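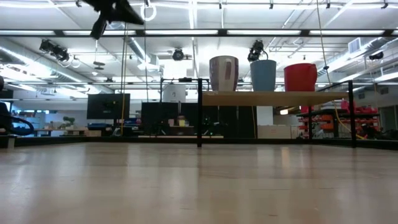 Farzana Samarakoon 看完上一版之后回得很直接：示教数据堆得再多，操作员手上的习惯不统一，模型学到的就是几个人的平均值，报告里要先把这件事讲清楚，别先报条数。

行，那就先讲这个。

**Ralley 项目阶段进展（交 Claltura）**
2019年8月28日，星期三
填写：Finn Hagedorn，Irkeck 工位组

## 操作习惯

目前轮班示教，手法差别比预想的大。同样是把杯子从台面放回架子，有人从杯口上方直着下去夹杯壁，有人一定要绕到把手那一侧。两种都能做成，混在一起训练就难看：策略走到杯子附近会犹豫，夹爪在杯口和把手之间来回摆，最后夹个空。

七月底开始写操作约定，现在是第三稿，贴在主控台旁边。主要几条：

- 有把手的杯子，把手朝近侧时夹杯壁，不去够把手
- 没有把手的，一律从上方下去，手指张开到底再下
- 两臂不同时进架子上方的区域，一臂在里面，另一臂停在外面等
- 中途掉了不捡，停录，整条作废
- 放下以后先松开，停一拍，再抬

最后一条争了很久。新手都喜欢松手同时往上抬，看着利索，回放时杯子经常被带歪。停一拍之后好多了。代价是每条长一点，接受。

第三稿之前录的数据没有全扔，打了标签单独放。要不要用，等对比结果出来再定。

## 数据

有效和无效合计 1,241 条，其中 89 条作废。作废的原因按多少排：掉杯、两臂相碰触发保护、录到一半主控断线。断线这一类八月份换了接头以后再没出现过，先当解决了，九月再看。

每条都带两臂关节角、夹爪开度、固定机位和腕部机位的画面。时间戳对齐还有点问题，腕部画面比关节数据晚，晚多少不固定。现在的做法是每次开机先做一个快速开合夹爪的动作，用画面里手指合上的那一刻去对。土办法，能用。硬件同步的方案已经写了，见后面预算部分。

标注这边落后了。每条要标阶段（接近、夹取、搬运、放置、撤回），手工标，速度跟不上录制。试过用夹爪开度自动切分，夹取和放置切得挺准，接近和搬运之间切得不行，双臂交接的那种全错。打算半自动：先切，人再改。脚本写完一半。 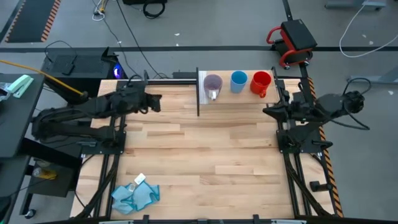 图：双臂工位，后侧平台上一排三只杯子，台面左下有一块浅蓝色的布。

## 工位布置

台子位置八月初重新固定过一次。之前导轨有松动，右臂末端回零以后每天差一点，谁也没发现，直到有一天回放旧轨迹直接磕在架子边上。现在每天开工前查一遍螺丝，做回零检查，全套 15 分钟。进度上是损失，但比返工强。

架子高度试过高低两档。低的那档好录，几乎人人第一次就能放上去，但跟最后要演示的家用场景差太远。高的那档在靠边位置腕部会接近极限，从臂跟不上主控，操作员感觉“手里发沉”（原话）。取了中间，没有再动过。以后要动的话，旧数据基本就得重录，所以请先跟我们打招呼。

杯子不固定用哪几只，隔一阵换一批，颜色、高矮、有没有把手尽量错开。透明和半透明的最麻烦，深度图上有洞，只靠彩色画面的话倒还好。另外软的东西（布、毛巾一类）还没有正式立任务，零星录过，不算在条数里面，不然口径就乱了。

光线：顶上全是灯管，上釉的杯子反光严重。试过关掉一部分灯，操作员又说看不清。先不管了，反光也算真实环境的一部分，训练时做亮度和颜色扰动。

## 主控与示教方式

两种都在做。

一是主从遥控：人手握主控端，从臂跟着走。数据主要来自这一种。优点是操作员手不进画面中间，动作也比较连贯。缺点是没有力反馈，夹没夹紧全靠看。目前的从臂夹爪电流已经能读，想把它变成主控端的轻微震动，原型做过一版，震得太厉害，人会下意识松手，反而更糟。调小以后还没来得及再测。

二是直接拖动：关掉从臂刚度，用手带着走一遍。录得慢，而且人的手臂会挡镜头，录完要让机器自己在放一遍才能采到干净画面。单臂还行，双臂一个人带不过来。只留着用于校准和新人熟悉行程，不作为正式数据。

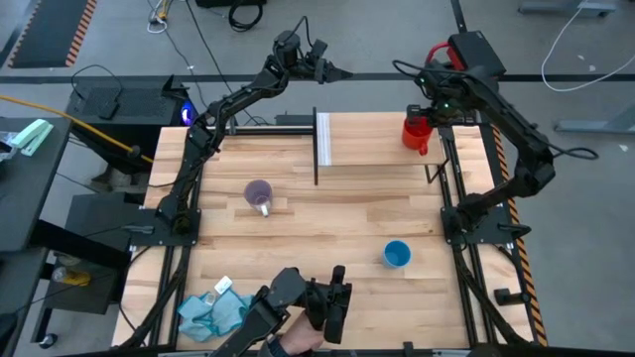 主从比例现在是一比一，关节对关节，没有做缩放。有人提过在靠近杯子时把比例降下来，精细一点。考虑过，不做，一降比例主从姿态就会漂，换回来的时候要重新对齐，新手肯定忘。真要精细，靠练。

练习时间也有个大概的规律。第一天基本都在碰撞保护里过，第二天开始能完整做下来，到第三四天手法就定型了。定型之后很难改，所以约定必须在第一天给到，晚了就是坏习惯。八月新来的两位是按这个办的，效果明显好，第一周录的东西就能用。

值班的操作员连续录制不要超过一节，中间换人。手腕累了以后动作幅度会变小，速度变慢，从数据里看得出来。之前没有管这个，六月有几批下午的数据整体偏慢，已经标出来。

主控端的握把，Görtz 那边送来的第二版比第一版短，手小的人好握，但扳机行程也跟着短了，夹爪开度变得很敏感，稍微一动就全合上。已经反馈，对方答应改扳机，没给日期。催了两次。

## 训练和回放

先说回放。把录好的轨迹原样放给从臂，杯子摆回原位，绝大多数能走通。走不通的基本都是摆放误差。这一步只证明硬件重复性没问题，别的不说明。

策略训练跑了两轮。第一轮所有操作员混在一起，就是开头 Farzana 说的情况，在杯口附近犹豫。第二轮只用第三稿约定之后的数据，量少了不少，动作反而干脆。单杯放架子，位置在训练范围以内，多数能完成；杯子放到台面靠近边沿的地方就开始不行，手臂伸过去，高度不对，手指碰杯沿。失败的录像都留着，需要可以发。

双臂交接（一臂递给另一臂）只有示教，没有训练结果。数据太少，交接点每个人选的地方都不一样，约定第四稿要把这个写进去。初步想法是固定在台面中线上方，左臂先到先停，右臂来接。操作员觉得别扭，先试两周。

还有一个现象没想明白：去掉腕部画面，只给固定机位，接近阶段几乎不变，放置阶段变差很多，这个好理解；可是反过来只给腕部画面，接近阶段有时候比两个都给还稳。怀疑跟前面的时间戳问题有关系，两路画面对不齐，不如只看一路。同步做好以后重跑一次才知道。

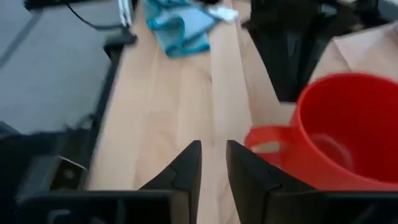
腕部镜头的安装角度也顺便改了。原来装得太平，手指占掉画面下面一大块，夹到高的杯子时几乎看不到里面。往下压了一点，现在手指尖和它前面的台面都能进来。压多了又看不到架子，来回试了几次。支架是自己打印的，角度靠一颗螺丝顶着，用久了会松，要换成定死的。图纸已经画好。

改角度以前的腕部画面跟现在的不能直接混用，数据表里加了一列“镜头版本”。请 Claltura 那边下载数据的同事注意这一列，上个月有人没看，混着跑了一遍来问为什么结果变差。

## 预算

设备这一项余额 2,723 欧元，下面几样从这里出：

- 硬件同步触发盒和线材
- 腕部镜头支架，改金属件，左右各一，外加备件
- 夹爪指套，磨损快，大约一个月换一轮
- 导轨锁紧件

触发盒的报价只拿到一家，另一家还没回。两家都到了再下单，按规定走。人工部分没有变化，按原计划。存储快满了，先清了六月以前的原始视频（压缩版都在），暂时不申请加盘，年底再看。

## 没做完的、拖了的

- 操作约定第四稿，卡在交接那一段
- 半自动切分脚本
- 震动反馈重测，等 Görtz 的新握把
- 异地遥控测试，原定八月做，没做。网络延迟抖得厉害，本地都还没弄顺，先往后放
- 安全流程的英文版，翻了一半

其中异地遥控是写在合同节点里的，需要正式申请延后。建议跟十二月的演示并到一起验收，单独做一次场地和人手都不够。如果 Claltura 不同意，请九月中旬以前告诉我们，那样就得先停标注，把人调过来。

## 下阶段

先同步，后训练。触发盒到货装好之前不再大批录制，只录交接任务的试验数据，够定下第四稿就停。装好以后按新约定集中录一轮，单杯、多杯、交接分开建表。

十二月演示的内容目前定为：单杯自主放架子，现场换杯子；双臂交接用遥控，不承诺自主。Farzana 希望把交接的自主版也放进去，我的意见是十一月看一次结果再说，现在答应太早。她在上次电话里没有反对，也没有同意，这一条请双方在下次例会上定下来，写进纪要。

原始数据和表格在共享盘 Ralley 目录下，权限有问题的直接找我开。失败录像单独一个文件夹，没有整理，文件名是乱的，看的时侯多担待。

Finn Hagedorn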